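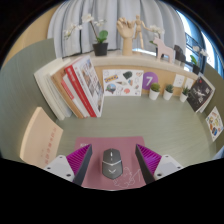
Unit 4 deals with the workstation as a place where people spend long periods in nearly the same position. The material follows the reading on seated posture and assumes that students have completed the short test at the end of it. A desk is normally judged by its height and its surface area, and less often by what has to share that surface. A computer mouse with a scroll wheel near the top, set on a desk in a small enclosed workspace lined with shelves, books and decorations, is a fair starting point for this unit, as the position of the pointing device governs the position of the shoulder, and the shelving governs how far the chair and the body can move. Students should keep such a workspace in mind when reading the sections on reach and on storage.

4.1 Terms used in this unit

Neutral posture: a position in which the joints are near the middle of their range and the muscles do little work to hold them there.

Primary reach zone: the part of the work surface that can be reached with the upper arm hanging close to the body and the elbow bent.

Secondary reach zone: the part that can be reached with the arm extended but without leaning forward.

Static load: effort spent holding a position, as distinct from effort spent moving.

In earlier versions of this handout the secondary reach zone was called the outer zone. Both terms are accepted in written work.

4.2 Reach and the pointing device

The keyboard and the pointing device belong in the primary reach zone and should rest at the same level. When a full-width keyboard with a number pad is used, a right-handed user is often forced to place the mouse well to the side. The upper arm then turns outward and remains there, and the muscles at the top of the shoulder carry a static load. Many users do not notice this until the end of the working day, and they tend to report it as neck pain.

Three remedies are treated in the lecture. The first is a narrower keyboard. The second is to move the mouse to the left hand for part of the day; most people need one to two weeks to become comfortable with this. The third is to support the forearm on the desk, with the chair drawn in close enough that the user does not perch on the front of the seat. Wrist rests are a separate matter. They are intended for pauses between periods of typing, and steady pressure on the underside of the wrist is to be avoided.

4.3 Storage near the desk

Items used many times a day may be kept in the secondary reach zone. Items used once a day or less should be placed where the user has to stand up to fetch them. Heavy binders should be stored between knee and shoulder height. Shelves fixed directly above a desk call for particular care, as a seated person lifting a heavy object from overhead does so with a bent back and extended arms.

Personal objects are not discouraged. A workspace assessment should record them only where they take up space needed for the forearms, the feet or the screen.

4.4 Case material: the Duvden office survey

The Duvden survey covered 926 workstations in two office buildings, one in Batum and one in Sukimier. Assessors recorded 2,327 separate observations, using the form reproduced in the course reader. At some 33 percent of the workstations, the pointing device was used outside the primary reach zone. The share was higher in the Sukimier building, where desks were shallower and documents were commonly kept between the keyboard and the screen.

Two limits of the survey should be noted. Each workstation was visited once, so the results say little about changes of posture over a day. Left-handed users were not recorded separately, and the form has since been revised to include this item. Students who cite the survey should state which version of the form they are referring to.

4.5 Assignment

Assess one workstation other than your own, with the consent of the person who uses it. Complete the Furukawa checklist, parts A and B, and attach a sketch plan showing both reach zones. Measurements are to be given in inches. The written report should not exceed four pages and should propose at least one change that requires no purchase.

Reports are due on 1st March. Work submitted after that date is marked under the late submission rule in the course outline. Part C of the checklist, on lighting, will be needed for Unit 5 and may be left blank for the present.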